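Pirstead Local History Forum
Board: Parish, church and manor
Thread: Who had the right to appoint at Pirstead before the chapel got its own parish?

oldtithe
I have been going through my notes on Pirstead chapel and have got stuck on who chose the priest. The printed parish guide says the chapel was always served from Otgate and that the vicar of Otgate put in whoever he liked. That may be so for the later period, but I have a note of a court case in which the lord of the manor says his family had always presented to it, "as to a church and not as to a chapel". If he was right, Pirstead was a parish in its own right at some point and was then swallowed up.

My note is a poor one. I copied it out years ago and only wrote down the bundle number, 3767, without saying which series it came from. Has anyone seen the original?

hedgebank
The guide is not reliable on this. It was put together in 2000 for the tower appeal and most of the medieval part was lifted from an older booklet without checking. I would not build anything on "always".

The burial question is usually the best test. If Pirstead people were buried at Pirstead, it had some of the rights of a parish church. If they were carried to Otgate, it was a chapel, whatever the lord liked to call it in court.

Grudulport
I don't agree that burial settles it. Plenty of chapels got a graveyard because the road to the mother church flooded in winter, and the vicar simply kept the fees. It tells you where the bodies went and very little about who appointed the priest.

What matters is the tithe. Who had the corn tithe from Pirstead fields? If it went to Otgate and Otgate paid a priest a wage out of it, the lord had no case. He might have had a good story and a good lawyer.

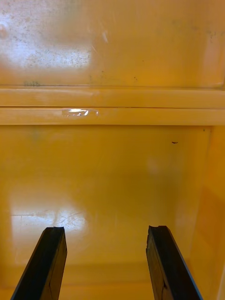
There is also the lord's side to think about. A family that had given the land for a chapel often carried on naming the priest by custom, and after three or four generations nobody living could say if it was a right or a favour. I think that is what your court case is about, and both sides may have believed what they said.

oldtithe
Thank you both. The tithe is awkward. There is a lease which gives the small tithes of Pirstead (wool, lambs, geese and so on) to the chapel priest "for his keep", and says nothing of the corn. I had taken that to mean the corn went to Otgate, but it could just as well mean the corn was dealt with somewhere else.

Impi Aaltonen
Hello, I transcribed part of the Otgate vicarage papers a few years ago and can help a little. The corn tithe of Pirstead was split. Two thirds went to Otgate and one third was kept at Pirstead for repairs to the chancel. This is set out in an agreement made in July, on the eve of St Mary Magdalene, with the year worn away at the fold. From the handwriting I would put it in the first half of the fourteenth century.

The agreement also names the priest. He is Samuel, which is an unusual name for a priest there at that date, and he is called "rector" in the first line and "chaplain" further down. So even the clerk who wrote it could not make up his mind.

hedgebank
Or there were 2 drafts and he copied from both. I wouldn't hang too much on one word. "Rector" gets used loosely.

I stand by burial, by the way. Grudulport is right that flooding was a common excuse, but in those cases there is normally a licence from the bishop saying so. If Pirstead had a graveyard and no licence, that points to something older.

Grudulport
It points to a missing licence. Most of them are missing.

The one third kept for the chancel is far more interesting. Chancel repair falls on whoever has the great tithe. A plain chapel would not normally keep its own share back for it. That does look like what was left of an older arrangement, so I will give some ground and say Pirstead may once have stood by itself.

pew_end
Reading with interest as my family farmed at Pirstead. Would the bishop's register not just say who presented each priest?

hedgebank
It would if we had it. The register has a gap of 11 years right where it is needed. Before the gap there is nothing for Pirstead at all, and after the gap it turns up as "the chapel of Pirstead annexed to Otgate". Draw your own conclusions. Mine is that the union happened in the gap.

Grudulport
Mine is that nothing is recorded before the gap for the reason that chapels were not recorded. We could go on like this for some time.

oldtithe
I have been back through my papers and pulled together what we have, so that it is in one place. Corrections welcome.

Points raised so far, as of 10/11/20

1. The court case. The lord claims his family presented to Pirstead as a church. Bundle 3767, series unknown. I will write to the record office and ask them to try the plea rolls first.

2. The tithes. Small tithes to the priest. Corn tithe split between Otgate and the Pirstead chancel, on the strength of Impi's transcript. Impi, could you post the Latin of the first few lines when you have time?
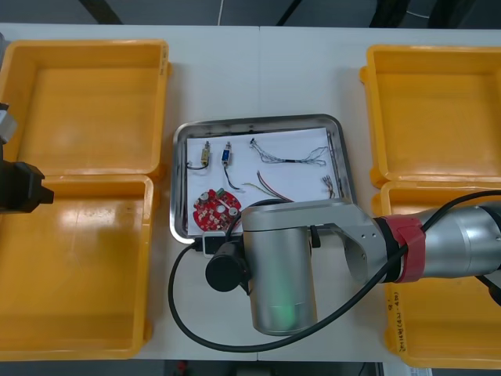

3. The burials. Not known. hedgebank says there is a will that asks for burial "in the churchyard of Pirstead" but it is later than the union, so it does not help either side much.

4. The bishop's register. Silent, then gap, then annexed.

Impi Aaltonen
I can post the Latin, but please treat it as a working copy. Two words in the second line are under a stain and I have guessed them from the sense. Nothing in point 2 depends on them.

One small correction. The third kept at Pirstead was for the chancel "and for lights". I left the lights out above as I didn't think they mattered, but if the lord's family paid for the lights at Otgate as well, it could be worth following up.

hedgebank
They did not, as far as I know. The Otgate lights were paid for by the guild.

Grudulport
Only the ones at the high altar. The side altar had a rent from a meadow at Pirstead, and I have never found out who gave it. I'll look out the reference.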